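July, 5:40 am

Up before the alarm again. Knee okay. Did the standing first, 14 minutes, meant to do twenty but the bus was on my mind. Arms shook from minute nine on. Hanyu Shi says shaking is fine, leaning back is not, and I was leaning back. I can feel it in the low ribs when I do it now, so that's something. A year ago couldn't feel a thing back there.

Then the first section of the staff set, slow, no staff, just the hands. Lost it after the second turn. Every time the same spot! Left foot goes out too wide and then the block has nowhere to come from. Went back and did only that turn, 6 times, then once with eyes shut and nearly took out the lamp.

Later – lunch

Workshop sign-up for Clustgate opened this morning and I got in. Two days of push hands and one of the short staff. Shi is teaching the staff part, which is why I want it. Have to bring own staff, white wax wood prefered, nothing over shoulder height. Mine is over. Either cut it down or borrow. Don't want to cut it. It's been a good staff.

Rasura hall for the weekend, so hard floor, so the thin shoes are out. Mirani ones have the better sole but squeak on anything polished. Took them off last winter and did it all in socks and paid for that.

Night

Class was small, 4 of us and Shi. Rain I guess. Good for me, got hands on with everyone. Started with single-hand circles, flat, both sides, and he kept coming by and pressing on my elbow. Elbow down. Elbow down. I thought it WAS down. He put his palm under it and told me to rest the weight there and the whole arm got about twice as heavy, and my partner went back a step without me doing anything. Couldn't find it again after. Tried all night. Maybe three more times for half a second each.
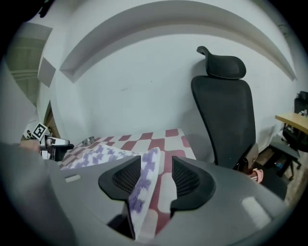 Also he stopped me on the stepping. Says I decide where to go before the other person has moved. True. It's the old karate in me, still wants to get there first. He told me to wait until it's almost too late, then wait a bit more. Got shoved over a lot doing that. Got shoved over less by the end, or else everyone was tired.

Staff last, out in the hallway where the ceiling is higher. The turn I keep losing – it's the waist. I was stepping and then turning. Turn first and the foot just lands where it should. Did it right twice in a row and he didn't say anything, just went on to the next person, so I'm counting that.

Asked him about the old manuals, if I should be reading more. He shrugged. Said read all you want but do the silk reeling daily, count it if you have to. So I've been counting. 1,255 single-hand circles since the start of the month, left side way behind the right of course. Will start on the left from now on.

Home late, rice and the rest of the beans. Shoulders sore in a good way, the outside of the left hip sore in a not good way. Rubbed in some of the Clanix stuff, smells like a mint factory, don't know if it does a thing.

To do – email Clustgate re borrowing a staff. Pay the second half before they give my spot away. Call mom. Tape for the staff end, its splitting a little near the tip. New notebook, only a few pages left in this one.

Tomorrow standing first, then the turn, then stop. No lamp. Dont do the whole set just to feel like I did somthing.

Bed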